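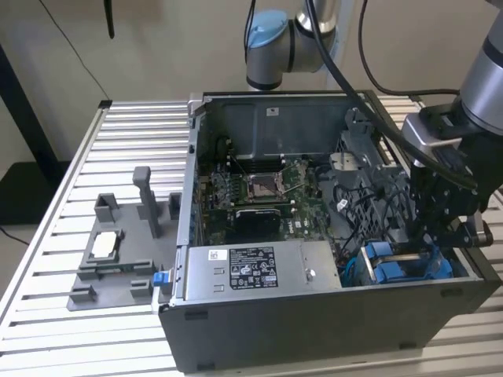

Kristine Panganiban asked at the first review why our group wanted to take computers apart at all, when the college could sell them whole to a recycler and be done with it. She thought one semester was too short to learn anything useful from it. Her question ended up shaping the project, and we try to answer it in this report.

Background

The college replaces its office desktops on a rolling schedule. When the last batch was retired, 76 towers went into storage in the Lagman building. Most were Dell machines with the same general layout: power supply along one side, drive cage in the corner, motherboard in the middle. Our group (Veronika Eberhard, Deming Kong, Chae-won Gil) wanted to find out which parts are worth pulling for reuse and in what order they should come out.

Method

We worked with the tower lying on its side and the side panel off, so that everything inside could be reached from above. Before taking anything out we wrote down the service label and checked for a processor. A number of the towers had already lost theirs, and with an empty socket the first thing to do is close the retention lever so the contacts don't get bent by a dropped screw. We learned this on the second machine.

The order we settled on was:
1. Drives and carriers
2. Data and power cables
3. Memory
4. Power supply
5. Expansion cards, if any
6. Motherboard

Cables gave us more trouble than anything else. In our first plan they came last, after the drives, memory and power supply, and this did not work because they lie across the drive cage and get caught on it. 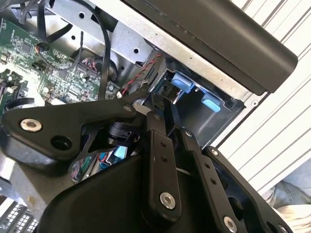

Connectors with thin wires were the next problem. The small ones on the motherboard hold tightly, and the wires pull out of the housing before the housing lets go of the header. Chae-won made a rule that you hold the plastic and never the wires – we had no more broken connectors after that. Fan leads were marked with tape before unplugging, which added time but made testing easier later.

We had planned to sort the parts into Closholm bins by type. Sorting by machine was better. If a board failed its test, we could go back to the same bin and see what else had come from that tower.

Results

The blue tabs and carriers on this type of case helped a lot. Drives come out without tools and go back in the same way, and we think they should stay with their carriers if they are going to be reused. Removing the motherboard was the slowest step, and for a board with no processor it may not be worth doing.

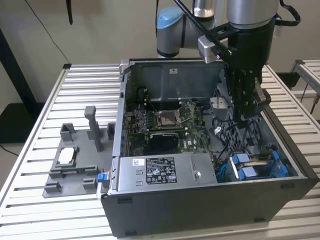
Figure 3. Open tower with power supply, drive carriers and cables still in the case.

In total we logged 1054 parts, of which some 600 were judged fit for reuse. The rest went to Rareo for recycling. Screws were not logged.

Going back to Kristine's question, the drives and memory are worth removing before a tower is sold. For the other parts it depends on who has time. Genalyn Galang has asked for a set of power supplies for the repair class in November, and Deming is testing them now. The parts log and the bin labels are in the group folder.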